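3.2 Rooms as memory cues

The idea that people remember a list better when they can hang it on a place is very old, and it still delights us how well it holds up. Our 103 participants learned the opening chapters of four town histories (Nakano, Kolora, Reuter and Pudum, all made up for the study) and were asked to retell them in September, one week later. Half studied from plain text. The other half placed each event somewhere in a set of rooms and then walked back through those rooms in their heads while retelling.

We kept the rooms plain on purpose. Earlier work from our group used crowded palace interiors, and people spent their study time admiring the ceilings! A bare wall or a small table leaves more space for the learner's own story (Figure 4).
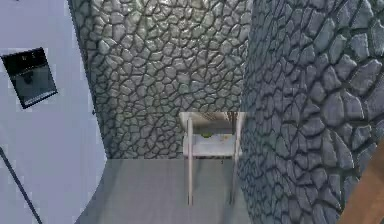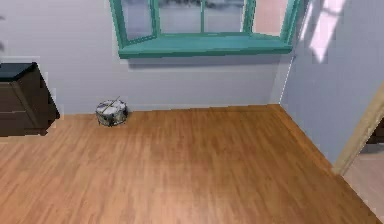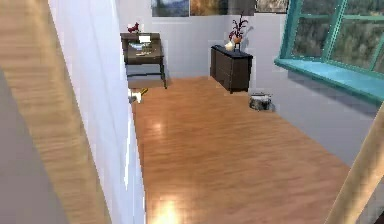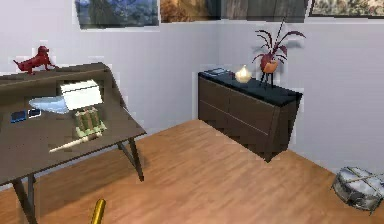
Figure 4. Computer-rendered interior, four views.

Retellings were split into idea units, with 200 units possible per person across the four histories. Two raters scored every retelling without knowing which group it came from, and they disagreed on only 26 units in the first batch of 593. We settled those by discussion before scoring the rest.

What excites us most is the order of the retellings. People in the room group seldom jumped ahead. When they lost an event, they tended to pause, skip to the next spot and carry on, so a single gap did not sink the whole story. Plain-text learners who lost the thread often stopped there, even when a later question showed that they still knew the ending.

The Pudum history was the exception. It has two floods and two mayors, and both groups mixed them up - the room group slightly more often. We return to this in Section 4, where we look at events that share a cause.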